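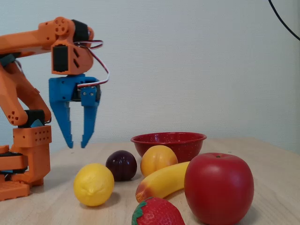

Search this site Go

Urkitham training centre sets out plan to buy eight robot arms

By staff reporter
April

The Urkitham Skills Centre will ask its board next month to approve the purchase of eight tabletop robot arms for its automation and packing courses, to be paid for over two budget years.

The arms cost $1195 each, including motors and a power supply. They would be bought from Aguirre, a supplier that already services the centre's conveyor trainer. Four would be ordered in the first year and four in the second.

The centre has put its plan on the public noticeboard and will take written comments until the board meets. The paper also covers spare parts, benches, storage and staff time, which the centre says were left out of an earlier version that went to the board last year and was sent back.

The arms are small machines with 3D-printed bodies and servo motors at the joints. They are meant for teaching and would not be used to pack fruit for sale. Students learn to set up a pick, write down what the arm did, find out why it missed and change one thing before trying again. The work is done with plastic fruit and a bowl on an ordinary table.

According to the plan, plastic fruit was chosen because it keeps its shape through a whole term and students in different groups can be given the same task. The centre looked at using reject fruit from local sheds, but it bruised, and the benches had to be washed down between classes.

The main expense is the arms themselves, at $9560 for all eight. Four spare motor kits at $202 each come to $808. Delivery from the Levcombe depot is a flat $200, and Aguirre has agreed to charge it once if both orders are signed for at the same time. The total is $10,568 before any bench work. 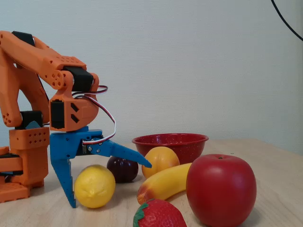
Page last changed: April, 4.10 pm

The benches are a separate item and have not been priced. The centre has light timber tables in the room it wants to use, and the plan says the arms can sit on these for now. Staff want the bases clamped down before regular classes begin. Whether that means new tops or just some holes and bolts will depend on advice from the centre's maintenance contractor.

Power is another open question. The room has outlets along one wall only, and the centre does not want leads running across the floor. Putting in a second run of outlets would come out of the building budget, and that budget has its own queue. If the work is not done by the start of the second year, the last four arms would be kept in storage or sent to the centre's smaller site at Clanau, where there is room for two benches.

The grippers get a page to themselves. The arms come with a basic two-fingered gripper, and the centre intends to print its own fingers in different lengths and shapes. Fingers with small teeth on the inside edge are listed as the first choice for round items. The paper notes that a lemon and a plum are different jobs for the same gripper, and that a banana is different again because of where along its length it has to be held. It proposes keeping a drawer of printed fingers and making the choice of finger part of the student's task.

Printing will be done on machines the centre already owns. Filament has been put under general consumables, and the plan does not give a figure for it. One board member asked in writing for that to be fixed before the vote, and the centre has said it will supply a number.

Enrolments were a sticking point last year. The first proposal assumed every student at the centre would use the equipment. The new one counts only those in courses where the arms are part of the set work, which comes to 343 students over the two years. Students would work in groups of three in the first year and in pairs once the second order arrives.

The centre also considered one full-size industrial arm. It got a price for a used one and found that fencing, floor fixings and operator training would cost more than the machine. Only one group could use it at a time. The plan says students who need time on larger equipment will go on doing that at a packing shed in Levcombe under the existing placement agreement.

Leasing was looked at too and dropped. Aguirre does not lease the small arms, and the centre could not find another supplier who would do so for less than three years. The plan expects the arms to last four years with parts replaced as they wear. Wrist and gripper motors are expected to go first, and the spare kits have been made up with that in mind.

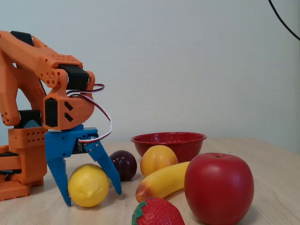 The gripper open with a lemon between its fingers. The red bowl is towards the back of the table.

Maintenance would be done by centre staff. Two trainers have been given time in their workloads for it, one afternoon a fortnight each during term. The plan asks for a fault book to be kept with every arm, listing the joint, what was replaced and how long the arm was out of use. These would be read at the end of the first year before the second order is released.

That last point is new. Under last year's proposal all eight arms would have been bought at once. The board can now stop after four if the fault books are poor or if the courses do not fill. Aguirre has agreed to hold its price for the second order, but if the centre cancels it will lose the single delivery charge and be billed for the spare kits it has not yet paid for.

Cameras are not in the budget. The centre expects students to begin by teaching positions by hand, moving on to camera work in the later unit with webcams it has in its computer rooms. There is a note that the webcams are old and that the unit outline should be checked against them. No money has been set aside if they turn out to be unsuitable.

Insurance has been confirmed. The arms can be added to the centre's equipment policy at no extra premium provided they are locked away outside class hours. A steel cupboard in the corridor will be cleared for the purpose. It takes six arms with the shelves as they are and would need another shelf before the second order.

Local packing businesses were sent the plan and two have replied. Both supported the course. One asked for more time on fault-finding and less on programming, saying new starters in the sheds are seldom asked to write a program but are often the first to see that something has stopped. The centre has moved two sessions in the draft timetable in response.

The other asked whether students would be shown how to work out the cost of a machine over its life. A costing exercise based on the centre's own purchase has been added to the final unit, using the figures in the plan.

If approved, the first order would be placed straight after the meeting. Aguirre is quoting five weeks for delivery. Staff want a further two weeks to assemble and test the arms, so classes would start using them in the second half of the year.

Copies of the plan can be read at the front desk in Urkitham and at the Clanau site. Written comments should be marked for the board and handed in at either desk.

Comments (5)

shedtwo
Good to see spare parts in there this time. We bought a label machine with none and it sat under a sheet for a whole season.

Clanau parent
Does anyone know if Clanau gets its two arms for certain, or only if the power isn't done at Urkitham? My daughter is enrolled out here and it reads to me like we get them if things go wrong at the main site.

pips_and_stems
Clanau parent, I read the copy at the desk. Page nine says "may be placed", so not certain. Worth putting in a written comment, it only takes a minute.

oldfitter
Bolt them to the tables and be done with it. Four holes each. I can't see why that needs a contractor.

Row 12
I'd like the filament number as well. We print a fair bit at home and it adds up quicker than you'd think, especially when half the parts are trial runs. Otherwise I think it's a fair price for what the kids will get to do, and I'm glad they ditched the idea of one big arm.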